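Teaching a hand to grab the rim

Day two at the Hedley flat and the kettle has been moved again. Good. It's supposed to move.

Huia Doolan runs the tabletop part of Drurard, a small project trying to get robot arms to pick up ordinary kitchen things without a robot in the kitchen at all. A person does the picking up. They hold a gripper in one hand, squeeze, lift, put down. The camera on the tool sees what the fingers see. Later a model learns from the recordings and an arm in the lab at Nodness gets to try.

None of which is new by itself. Hand-held collection has been going for years now. What Doolan's group wanted to know was narrower — does it matter how the bowls are lying?

Bowls right way up are easy, or easy enough. One finger in, one finger out, close on the rim. Tip the bowl over and the rim turns into a hoop standing on its edge. Now the fingers come at it from below, or the side, and half the time the bowl rolls off before the pads close. Mugs have a handle to confuse things. Glossy bowls throw back whatever light is coming through the curtains.

So they collected 616 grasps, a good share of them with the dishes on their sides, on real tables in real flats. Lace tablecloths, glare, chairs in the background, all left in.
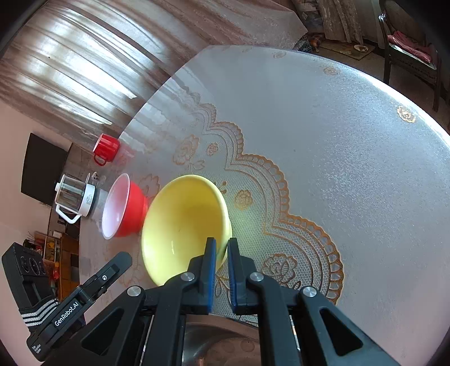
Why record on a dining table when a lab bench would be tidier?

A model trained on a plain bench tends to lean on the plain bench. Put it in front of a patterned cloth and it starts treating the pattern as part of the object, so the cluttered recordings carry over better to homes.

Darcy Pryor did the lab half. She has the patience for it. Two models, same size, same training time, same number of grasps. One saw only upright dishes. The other saw the mix. Then 23 tipped bowls and mugs, none of them in the training set, one try each on the arm.

The upright model managed two. The mixed model got 15.

Pryor ran the list again with the lamps moved and the order changed, and says the gap held, though she wants a bigger set before she'd put much weight on the exact numbers. Fair. It's a small test and everyone on the project says so before you can.

More interesting is where the mixed model goes wrong. It nearly always picks the correct bit of rim. Then it closes too early. People do a tiny wait before they squeeze, a sort of settling, and the model has learned the reach but not teh wait. Doolan thinks the wait is in the recordings and gets trimmed out by a cleanup step that drops frames where nothing seems to move. They're putting those frames back.

The other misses are dishes sitting close together. The arm goes for one rim and bumps the neighbor. People slide the second bowl over with a knuckle, without thinking about it. The gripper has no knuckle, and the collectors had been told to touch only the target. That rule is gone as of August.

Mirzaei is the next piece, a scoring tool the group is writing to rank recordings by how much each one adds. Early version. Slow. It already throws up one thing Pryor likes, that the tenth grasp of the same bowl in the same spot is worth almost nothing, and the second grasp after a nudge is worth plenty. Hence the kettle moving. Hence everything moving, every few minutes, all afternoon.

The retrained model, with the still frames back in, goes on the arm 15th December. Same 23 dishes first, for the comparison. Then a new lot that Pryor is keeping in a cupboard and wont let Doolan look at.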